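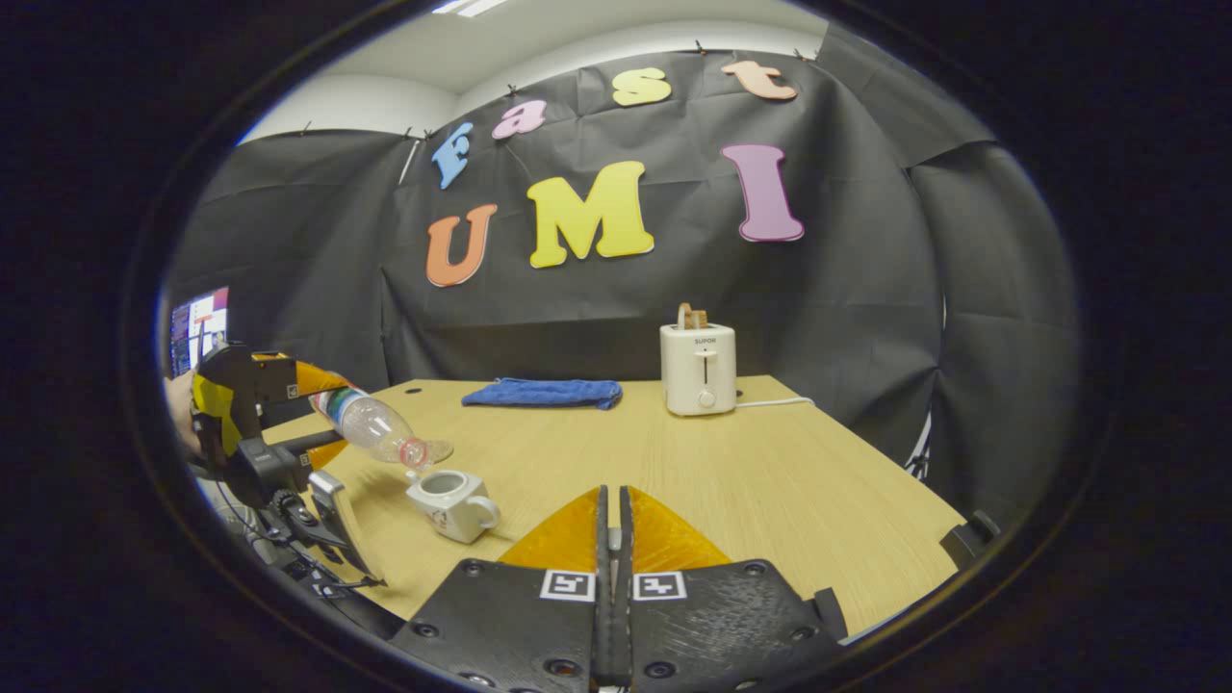
Page last changed: 3/12/26

I've been promising to write up the Varnari open day ever since we got back from Rudport in August, and then school started and the dishwasher died and it slid right off my list. So some of this is from memory and some is from the notes I scribbled on the back of the parking ticket (which I still have, and which cost more than the tour did!).

For anyone who hasn't been up that way, Varnari is a spring water company, and it sits on the hill behind Rudport where the road starts climbing toward Leren. They still bottle at the original spring. According to the plaque by the gate, people have been drinking from it since 1748, when a farmer's cows wouldn't touch any other water. I asked the guide how much of that was true and she said, "Well, there were definitely cows."

You have to book ahead for the open day, and I'd do it early. We got the morning group and I was glad of it, because it was already 80 degrees when we got out of the car, and there's hardly any shade between the parking lot and the main building. Wear real shoes. I wore sandals and was sent to the desk to borrow a pair of clompy rubber clogs that had been worn by a great many feet before mine.

The tour starts at the spring house, which was my favorite part by a mile. It's a low stone hut with moss all down one side, and you duck through the door and the temperature just drops. Everybody in our group went "ohhh" at the same moment. The water comes up into a stone basin behind a glass panel, very quietly, and if you weren't told it was moving you'd think it was just sitting there. You can't dip a cup in it anymore, but there's a tap outside fed from the same source and they hand you a paper cup and let you stand there as long as you like. It tastes a tiny bit like a coin. My husband said it tasted like water. He is no fun at a tasting.

After that you go up to the bottling hall, and wow, the noise. They give you foam earplugs and the guide talks through a headset, except mine kept cutting out, so I missed most of the filtering explanation and caught only the words "sand" and "patience." The bottles arrive as little thick tubes that look like something from a science kit, and then they get warmed and blown up into full-size bottles right in front of you. I had no idea! I always figured they came in on a truck already shaped like bottles, and the guide said they used to, and that it was mostly a way of paying to drive air around the county. I could have watched that machine all day. There's a viewing window with a step for kids, and I'm not ashamed to say I used the step.

The glass line is in an older room across the yard and it only runs part of the week, so we saw it standing still. A bit of a shame, but you do get to walk much closer, and there's a wall of old labels in there that I really enjoyed. The 78 label is the one I remember from my grandmother's fridge, with the green hills and the funny lettering, and I got weirdly emotional about it next to a stack of pallets. They sell it as a tea towel in the shop. Yes, I bought one.

Then the tasting room. They set out five waters and you try them in order, from the softest to the one with the most minerals, with plain crackers in between. I went in sure that I wouldn't be able to tell them apart, and the first two I really couldn't, but the last one was like licking a cave. Apparently it's popular with people who have been told to drink it by a doctor and with almost nobody else. Our group got pretty silly by this point, with people swirling their cups and sniffing. One man asked which would go best with a hot dog, and the guide took the question completely seriously and picked the third one.

Lunch isn't included. There's a snack cart in the yard, but the line was long and the egg sandwiches were looking tired, so we drove back down into Rudport and ate at Tseng, the noodle place by the harbor with the blue awning. Get the cold sesame noodles if it's hot out. They bring you a jug of tap water without asking, and after the morning we'd had we both sat there sniffing it like experts. (Not bad! A little chlorine at the finish.)

A few practical things. The yard is cobbled and bumpy, and there are stairs up to the bottling hall, though I saw a family with a stroller being taken around by an elevator at the back, so ask at the desk. Restrooms are next to the shop and nowhere else. Kids are fine in the spring house and the hall but might get bored in the label room unless they're the label type. And if you have time afterward, the footpath to Leren starts right outside the gate and follows the stream for a good long stretch. We only went as far as the first bridge on account of my feet, which had not forgiven me for the clogs.

Comments

Anonymous wrote:
We did the afternoon group and the glass line was running for us! Very loud, very worth it. Agree about the sandwiches.

Anonymous wrote:
Can you bring a dog? The website doesn't say.

Blog author wrote:
Not inside, but there was a water bowl by the gate and a happy spaniel next to it. I'd call them to be sure.

Anonymous wrote:
My grandmother had that same label in her fridge. Ordering the tea towel now, thanks a lot.

Search this blog
Type and press enter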